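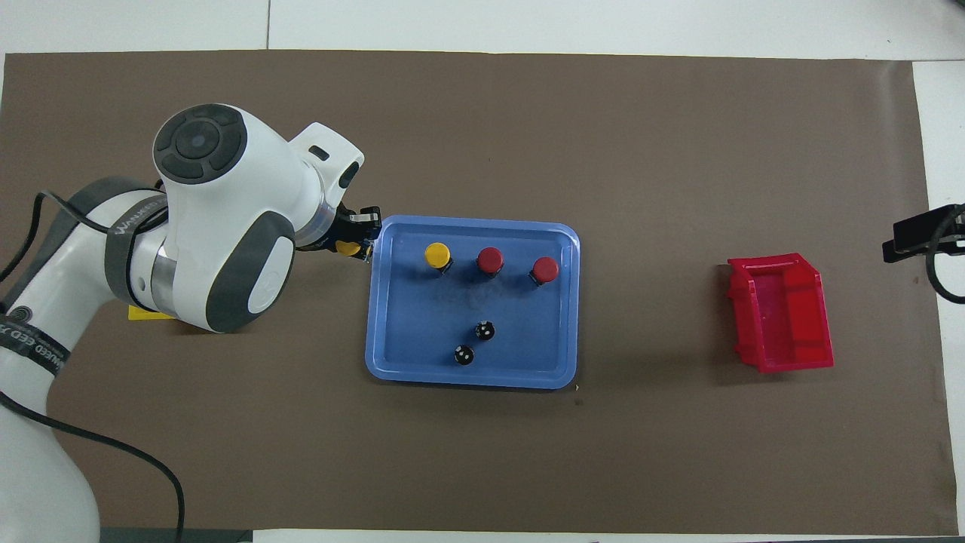 Bench 2, brown paper down over the white top.

2019-07-16

Paste batches for the label stock, continued.

Made up three wheat starch pastes this morning for the Gremisel labels. Same starch from the same sack for all of them, tap water for the first two, filtered for the third. 20 g starch to 300 ml water for batch A. Batch B is the same with the water cut to 240. Batch C is batch A with filtered water, to see if the gray specks we had in January come from the water or the sack.

Cooked each one in the small double boiler, stirring the whole time. A went translucent at 12 minutes and I gave it another ten after that. B got heavy early and started catching on the bottom, so I pulled it at 18 minutes total. C behaved like A. All three went through the horsehair strainer twice once they were cold. B needed a third pass and still has a few small lumps in it. I would not use B on anything thin.

Specks: none in C, a few in A, a few in B. That points to the water. The filter cartridge on the sink by the door is past its date, so the order for a new one goes in with the next Silten delivery. Until then use the jug water for paste.

Test pieces. Cut strips from the offcuts of the Gundeck job (the cream wove, long grain) and from the thinner stock Yang sent as a sample. Pasted each strip to gray board, half with the grain running along the board and half across it. Brushed from the center out, laid down, boned through scrap paper, then between blotters and under the 400 g weights. Changed the blotters after 20 minutes and again before lunch.

Results at end of day:

Cream wove, batch A, with the grain - flat, good hold at the corners. One edge lifted where I was short with the brush.
Cream wove, batch A, cross grain - board pulled toward the label side, visible when you set it on the glass.
Cream wove, batch B - holds hard but you can feel ridges through the paper. Reject.
Cream wove, batch C - same as A, cleaner.
Yang sample, batch A - cockled as soon as the brush touched it. Relaxed a little under weight but not all the way.
Yang sample, batch C - same.

The Yang paper takes up water too fast for paste alone. Next try is a mix, paste with a third methyl cellulose, and damping the label from the back before pasting so that it does its stretching first. If that still cockles I will ask for the heavier weight. The color is right and I would like to keep it.

The full Gremisel run is 2664 labels. At the rate I was going today the brushing is fine but the pressing is the slow part, because we only have blotters for one stack at a time. Either we buy more blotters or we go to a roller and PVA for the back row of boxes, where the label will never need to come off. I lean toward the blotters. They get used on everything anyway.

Other notes:

The wide brush is shedding. I picked four hairs out of batch A. Keep it for glue size and use the round one for paste.

Leftover C is in the fridge in the glass jar with the date on the lid. Good for five or six days. Throw it out if it smells sour or goes watery on top.

A and B dumped.

Strips are still under weight on the shelf over the guillotine. Please leave them there overnight. I want to look at the corners again once they have had a full night, and then do a peel test on one from each group.

To do: methyl cellulose mix, filter cartridge, price for blotters, trim a new set of strips with the grain marked in pencil on the back before cutting.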